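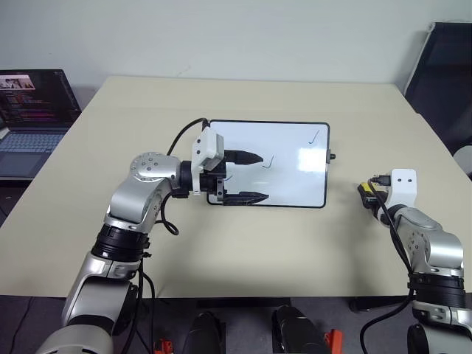
Zinash Nigatu wrote:

We got the Tornov suite back from the last borrower and the second bassoon part isn't the one we sent out. It has the right title and the right shelf number (2282) but the paper is different and the bowings, or whatever you call them on a bassoon, are in somebody else's hand. The rehearsal letters don't match the score either. Our letter F is their letter G, and from there on everything is one off. I only found out when the player stopped in the middle of the slow movement and asked where we were.

Two questions for the list. Has anybody else had a part come back swapped? And is it better to fix the letters in the odd part by hand or to ask for our own part back? The concert is in September and I'd like the folders to go out well before that.

Also, what do people do about pencil? Our rule is that borrowers erase before they return, and hardly any of them do.

Zinash

Zinash,

Yes, it happened to us with the same suite. There are two printings of it. The older one has no letter C, because the short passage before the oboe solo was added when the piece was re-engraved. In the newer one that passage gets its own letter and all the later letters move up. If your odd part is ahead of the score from F, look at the start of the movement. I would guess the shift begins there and your player just didn't need a letter until later.

The easy test is the plate number at the foot of the first page of music. Ours reads 2887 on the newer parts. The older ones have no plate number at all, only the Bauerfeind name in small type under the last system on the back page. If your score has the name and the bassoon part has the number, then you have one of each, and so does the orchestra that borrowed from you. Their second bassoon is going to have the same bad evening yours had.

I would ask for the part back. Correcting letters by hand works for a single concert, but the part then goes into the box with corrections in it, and in a few years someone puts it with a newer score and "corrects" it again. We have a horn part like that. It has three sets of letters, one in red, and players refuse to use it. If you can't get yours back before September, copy the odd part, fix the copy, and keep the original clean in a separate envelope with a note on it.

When you write to them, send a scan of your first page along with the letter. We wrote twice to Furley describing the problem and got a polite answer each time saying their set was complete. It was complete. It just wasn't all theirs. Once Arne Reuter sent them a scan, they found our part the same afternoon.

On pencil, I have given up on asking borrowers to erase. We do it ourselves when a set comes in, before it goes back on the shelf. Soft block eraser, flat table, string parts first as they are always the worst. We leave cues, cuts that are in every part, and fingerings in the harp part, which took someone a long time to work out. Everything else goes. Phone numbers, glasses with eyes in them, "watch!!", all of it. A conductor's cut that appears in only half the parts is the one thing I check against the score before touching.

Please don't use the pink erasers. They leave a smear on the older paper, and on the cheap wartime stock they take the staff lines off.

I also want to say something about markings in pen, as it came up last spring and we never settled it. Nouhaila Morsy was for white correction tape. I have used the tape and I don't like it. It lifts after some years and takes the printing with it, and the adhesive sticks pages together if the box gets warm. What I do now is paste a small slip of plain paper over the spot with wheat paste and write the correct note on the slip. It is slow. For a bad page I copy the page instead and tip the copy in. 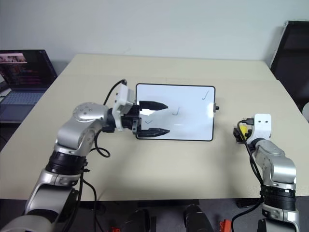
List Digest, Issue 794

(continued)

Next, the shelf numbers. Zinash's part had the right shelf number on it, and so did ours when we had our swap. I take that to mean the number is being put on at the wrong end, by a borrower who saw a part without one and helpfully wrote in the number from the folder. We now stamp ours with the library stamp on the first page and the last page, and the number is written inside the stamp in ink. A number in pencil on the top corner means nothing to us anymore.

If you don't have a stamp, initials in ink would do. The point is that your own people should be able to tell one of your parts from a stranger's without thinking about it.

Sabina Beneš asked off list whether we lend originals at all. We do for sets where the parts are in print and can be replaced. For the others we lend copies where we are allowed to, and where we aren't the set stays in the building. The Tornov is in an awkward spot. The newer printing can still be bought, the older one can't, and they don't mix. If I were starting over I would keep the older set whole and not lend it.

One more thing about the suite, for anyone planning to play it. In the older parts the last movement has a repeat that is missing in the trumpet parts only. The trumpets will sail on to the second ending on their own. Tell them before the first rehearsal. In the newer printing the repeat is there, but the first trumpet has a wrong note in the bar after it (a written B flat that should be natural, according to the score and every other instrument playing at that spot).

Does anyone have the old percussion part? Ours is a photocopy of a photocopy and the triangle line has nearly gone. I would be glad of a clean scan of pages two and three. I can trade for the old contrabassoon, which I know Trindness was looking for.

I'll be in the library most evenings after seven if it's easier to call.

Octavian Sârbu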